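3.2 Small tables in shared rooms

The second group of rooms in our study has no fixed plan. The tables there are moved often, and the chairs come from different sets. In the Gamville building we found this in almost all rooms on the ground floor. The users told us in the interviews that they choose a table first by its distance to the socket, and only after this by its size or its shape. Of the 347 answers we received, 200 named the cable as the main trouble when a table must be moved.

We also asked about things which have no use for the work, such as flowers or a cloth. Demirtaş, the older of the two buildings, had few of them. In Gamville they were common, and users said that they do not like to clear them away before they begin. For this reason we did not remove any object before the rooms were recorded. The floor was treated in the same manner, and cables were left as they were lying.

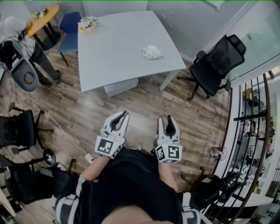
Nazmiye Sezer, corresponding author, Department of Interior Studies, Gakholm

Figure 4. Shared room with a square white table, a round yellow table and chairs of different kinds. Flowers stand on both tables.

In Figure 4 the white table has a basket of flowers at one corner, and a thin white cable lies across the plank floor. The mesh office chair and the dark blue chair do not belong to one type, so we coded the seating as mixed (see Section 3.4).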